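Teinture en petits bains : la méthode de l'atelier Skorholm

Tia Ackroyd teint de la laine à tricoter depuis 22 ans. Elle dirige l'atelier Skorholm, qui fournit des merceries en écheveaux de 100 g et n'emploie que des colorants acides. Nous l'avons interrogée sur la reproductibilité des bains, sujet sur lequel nos lectrices nous écrivent souvent.

Sa première remarque porte sur l'eau. « Une eau dure freine l'égalisation des bleus. Je mesure le titre hydrotimétrique au début de chaque série et j'ajoute un séquestrant au-delà de 25 degrés français. » Le pH est amené à 4,5 par de l'acide acétique, introduit en deux fois. La montée en température se fait à un degré par minute jusqu'à 85 °C, avec un palier de quarante minutes.

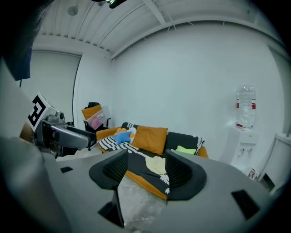

Le rapport de bain reste fixe, à 1 pour 30. « En dessous, les écheveaux se tassent et les liens d'attache laissent une réserve claire. J'utilise des liens en huit, lâches, quatre par écheveau. » Les colorants sont pesés au centième de gramme, puis dissous en solution mère à 1 %. Une solution mère se conserve six semaines dans l'atelier ; passé ce délai, elle sert aux essais.

Sur le choix du fil, Tia Ackroyd distingue deux bases. Vasari est un mérinos retors à 4 brins, 400 m aux 100 g, traité superwash. Palacios est un mérinos cardé non traité, monté en un seul bout. « La fibre superwash prend le colorant très vite, parfois avant 50 °C. Avec le même programme, Palacios sort plus mat et presque un demi-ton plus clair. Je tiens donc deux fiches par coloris. »

La sixième fiche de son classeur, un vert mousse nommé Madex, a demandé 6 essais. Le jaune montait avant le bleu et donnait des pointes acides en surface d'écheveau. Elle a corrigé par un agent d'unisson à 1 % du poids de fibre — le double de sa dose habituelle — et par un départ à froid.

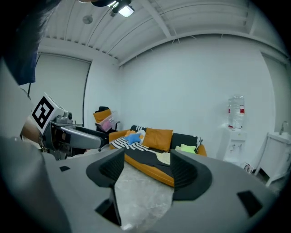

Contrôle et tolérances

Oi-ling Chow, responsable des contrôles, prélève un mètre de fil par bain et le compare au témoin sous une lumière normalisée D65. « Le fil doit avoir repris son humidité ambiante. Sur un fil sortant de l'essoreuse, la lecture est fausse. » L'essai de dégorgement se fait sur tissu de coton blanc, trente minutes à 40 °C.

L'atelier a livré presque 2 000 écheveaux l'an dernier. Les bains hors tolérance sont vendus sans numéro de coloris. Pour un chandail, Oi-ling Chow conseille de prendre toute la quantité dans un même bain et d'alterner deux pelotes tous les deux rangs — y compris sur les unis. « L'écart entre deux écheveaux voisins se voit surtout en jersey, à l'emmanchure. »

Les prochains bains de Madex sont prévus en avril, sur base Vasari uniquement.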